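Review: the Palomino hand-held gripper kit and its training recipe

Starley's Palomino kit comes as a pair of hand-held grippers, the software to turn recordings into training data, and a method paper which says you can teach a two-armed robot to handle clear plastic from human demonstrations alone. I had the kit on loan through February and worked through the paper's hardest task, opening the hinged lid of a transparent compartment box.

Clear plastic is a fair thing to test. Depth cameras tend to read straight through it, and the edges of a lid come and go as the light changes. The paper's answer is to drop depth altogether. The policy gets colour pictures from a camera on each gripper, one more view from head height, and the tracked position of both hands. It then predicts a short run of movements, carries out the first part and looks again.

The gripper cameras matter most in this arrangement. They sit behind the fingers, so the tips are always in view and the plastic only has to be picked out against them.
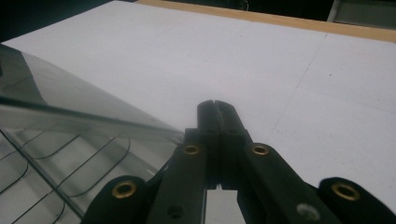

Nhàn Lục tried the same recipe on a Jurner arm and disagrees with me on this point: the close views helped with the last bit of the approach, but without the head view her policy kept going to the wrong side of the lid, and she would drop one gripper camera before she dropped that.

I can believe it. I didn't run that comparison myself, and the paper only reports it for opaque objects, which is a gap.

Collecting demonstrations is simple enough. You hold one gripper in each hand and do the job. My first 15 attempts went in the bin while I got used to the width of the fingers, and after that it went quickly. I kept 116 demonstrations in the end. The cables are a nuisance and pull at the wrist if you turn too far.

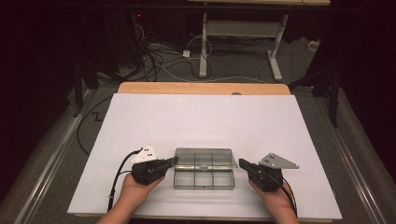
Two-handed work on the clear box, with a marker plate on each gripper.

Tracking was good as long as I kept the marker plates from tilting away. When I forgot, the recorded path jumped, and the software did not always flag it. I would like a plain warning at the time of recording. As it stands you find the bad ones afterwards by scrubbing through, and that took me longer than the recording did.

Training on my own data gave a policy that opened the lid in 11 of 16 trials. Starting from Starley's supplied weights and then adding my data brought it up to 14 of 16. That is a small test and I wouldn't lean on the difference too hard. The failures were nearly all the same: a finger came in slightly low, met the wall of the box and pushed it along the table. 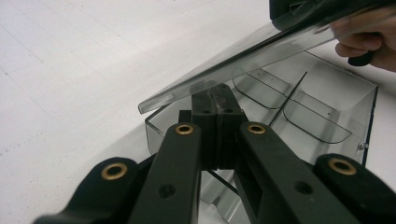

The paper suggests adding demonstrations that begin from a bad position and recover. I tried a few and the pushing became less common, although the policy also got slower and would sometimes hover – two or three seconds at a time – before committing. There is a setting for how often it replans. The default is too cautious for this job.

Compared with the older Kerkau set, the Palomino fingers are easier to close accurately and the software is much less trouble to install. Kerkau still has the better manual.

I'd recommend the kit to a lab that already has two arms and a decent training machine. For single-arm work it is more than you need.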